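Desmontaje de torres: cambios en el puesto de Jarnport

En agosto entraron en el taller de Jarnport 398 torres procedentes del lote Dristton. De ellas, 161 siguen pendientes de inventario interno. El resto ha pasado ya a la línea de despiece, donde se aplica la secuencia revisada que resumimos a continuación.

La torre se tumba sobre la mesa de perfil de aluminio y se retira el panel lateral. El disipador y el procesador salen antes que cualquier otra pieza de la placa. El zócalo queda a la vista con su marco de retención y se inspecciona con lupa; los contactos doblados se anotan en la ficha Fudent, campo 2. Las unidades de disco, con su soporte, se colocan de pie en la bandeja de la izquierda.

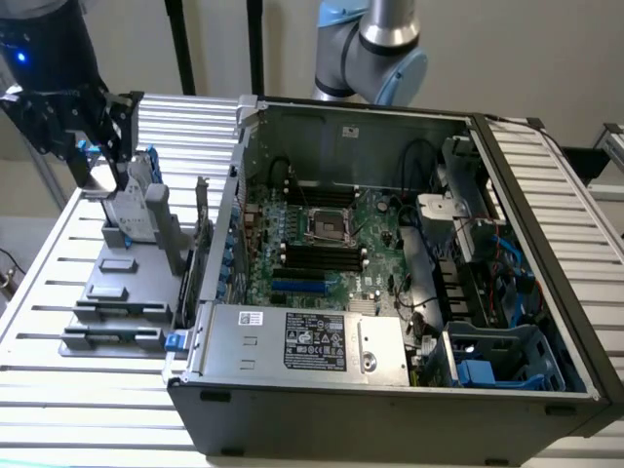
Riet Groen pregunta si no convendría extraer los discos del soporte antes de dejarlos en la bandeja, porque en el almacén de Stevens se archivan sin él y el paso se hace dos veces. Propone además que el número de serie se lea en ese mismo momento.

La propuesta queda en estudio. De momento el soporte se mantiene hasta el borrado: protege los cantos de la unidad y permite cogerla sin tocar la electrónica. La lectura del número de serie sí se adelanta al puesto de desmontaje.

Para la segunda fase (fuente de alimentación, jaula de discos y cableado SATA) rige lo siguiente. Los cables se sueltan primero del lado de la placa. La fuente se retira entera, sin abrir, y se clasifica según la potencia indicada en su etiqueta. El deflector de aire va al contenedor de plásticos. Las placas se apilan con separador antiestático, nunca directamente una sobre otra.
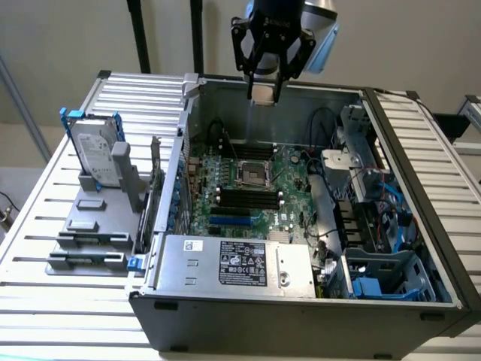
Torre abierta con la fuente en su sitio y un disco de 3,5 pulgadas, en su soporte, a la izquierda.

Las fichas de las casi 343 unidades del lote anterior pueden consultarse en la carpeta común. Las correcciones se envían al buzón del taller antes de las 14:00.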